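Last updated 10/18/23. Prices and stores change, so check the label before you trust me.

## Stone countertop sealers: questions I keep getting

**Do I need to seal a marble countertop at all?**

Maybe. Put a spoonful of water on it and leave it for a while. If the stone goes dark underneath, it's drinking and a sealer will slow that down. If it stays the same color, put your wallet away. Plenty of stone is sold with a sealer already in it, and the shop that sold it will still happily sell you a bottle of Fosora at the register.

**Will sealer stop lemon juice from leaving dull spots?**

No. Those spots are etching - acid eating the polish - and a sealer that soaks into the stone does nothing about it. The Cikileck label says "total protection" on the front and admits this on the back, in type I needed glasses for.

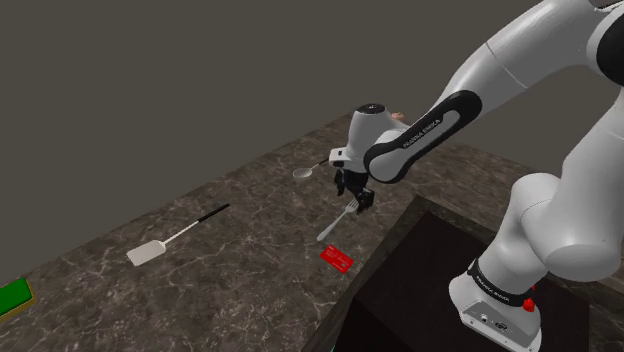
Kianoush Asadi wrote in to say that two coats of Sakolen had kept red wine out of the marble through a whole February of dinners, and that I was being too hard on the stuff. Fair enough. Wine stains and wine etches, though, and I'd like to see that counter with a lamp held low across it.

**Is the $40 bottle better than the cheap one?**

I haven't found a reason to think so. Both soak in, both wear off, both want the extra wiped away before it dries into a haze. What the expensive one has is a nicer cap.

**What about "lasts 1,000 cleanings"?**

Cleanings with what? Warm water and a soft cloth, or the gritty powder under your sink? I asked Kong, who make the one with that claim, and got a coupon back. Do the water test every so often and go by that.

**Can I use vinegar to clean it first?**

Please don't. Vinegar is acid - see the lemon question. Dish soap, a rinse, and let it dry overnight before any sealer goes on.

**Can etched marble be fixed?**

Light marks can usually be rubbed out with marble polishing powder. Deep ones need a stone person. Get 2 quotes, and ask each of them what happens if you just leave it alone.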